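Einführung in die Wahlforschung
Handout zu Sitzung 4: Minderheiten als Wählergruppe
Dozent: Torbjørn Nordin

Vorbemerkung

In der letzten Sitzung haben wir über das Wahlsystem gesprochen. Heute geht es um die Frage, warum Parteien eine Minderheit oft als einen Block behandeln, und ob diese Annahme mit den Daten vereinbar ist. Bitte lesen Sie vorher den Text von Imani Makokha (im Reader, Teil 2). Der Text ist nicht lang, aber ziemlich dicht geschrieben.

1. Begriffe

Unter «Blockwahl» verstehe ich in diesem Kurs: Mindestens zwei Drittel einer Gruppe stimmen für dieselbe Partei. Andere Autoren setzen die Grenze tiefer. Von der Blockwahl ist die «taktische Wahl» zu unterscheiden. Wer taktisch wählt, gibt seine Stimme nicht der Partei, die ihm am nächsten steht, sondern derjenigen, die einen bestimmten Gegner verhindern kann. Beides kann im Ergebnis gleich aussehen. Deshalb genügt es nicht, nur die Stimmenanteile anzuschauen.

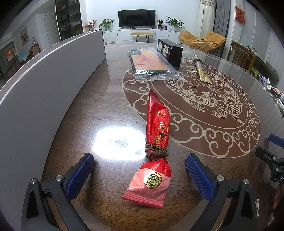 2. Die Studie aus Brosow

Mercy Ndung'u und Irfan Rahman haben im Bezirk Brosow 192 Personen aus der religiösen Minderheit befragt, jeweils am Abend und in der Sprache der Befragten. Der Bezirk hat 3.000 Wahlberechtigte. Drei Ergebnisse sind für uns wichtig:

– Die Sicherheit im Quartier wird häufiger genannt als die Wirtschaft, besonders von Befragten über 30.
– Viele Befragte sehen zwischen den grossen Parteien kaum einen Unterschied, gehen aber trotzdem zur Wahl.
– Die Empfehlung eines Geistlichen wird oft erwähnt und selten befolgt.

Den dritten Punkt finde ich überraschend. Riaan Van der Merwe hat eingewendet, dass man in einem Interview nicht gern zugibt, einer Empfehlung gefolgt zu sein. Dieser Einwand ist ernst zu nehmen. Wir kommen bei der sozialen Erwünschtheit (Sitzung 6) darauf zurück.

3. Aufgaben bis zur nächsten Sitzung

a) Erklären Sie in wenigen Sätzen den Unterschied zwischen Blockwahl und taktischer Wahl. Verwenden Sie ein eigenes Beispiel.
b) Welche Frage würden Sie im Fragebogen ändern? Begründen Sie Ihre Wahl.
c) Freiwillig: Vergleichen Sie Brosow mit dem Nachbarbezirk Hoden. Die Tabelle dazu liegt im Kursordner.

Abgabe bis 18 Uhr am Vortag der Sitzung, als Datei oder auf Papier in mein Fach. Wer im Februar wegen der Prüfungen fehlt, meldet sich bitte vorher bei mir.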